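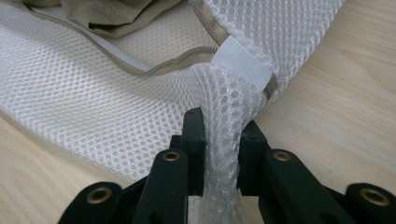 Plaltus Student Robotics Forum
Topic: Laundry task, scoring of the bag handling stage

hkoivisto wrote:
Members of the Hundari section are asked to review the draft rules for the laundry task before the June meet. Under the present wording, a team receives full marks when the mesh bag is held by the gathered neck and moved to the second table. I propose that the strap must also remain fastened. Comments are welcome from all sections.
Hertta Koivisto, section lead

koo_bench wrote:
I do not support the change. The strap is a matter of how the bag was prepared, and the preparation is done by the judges. A team should not lose marks for it.

Han-gyeol Cho wrote:
I respectfully disagree with the previous post. Our section reviewed 81 practice attempts, and a careless approach to the neck can pull the strap open. That is a handling fault and should be scored as one – a deduction of two points would be fair.

koo_bench wrote:
Were those attempts all made with a garment in the bag? An empty bag gathers differently, and the draft does not say which is required.

Han-gyeol Cho wrote:
All with one garment. I agree that the draft should state this.

hkoivisto wrote:
Thank you. The garment will be added to section 2. The strap deduction remains open, and Cukberg has yet to reply.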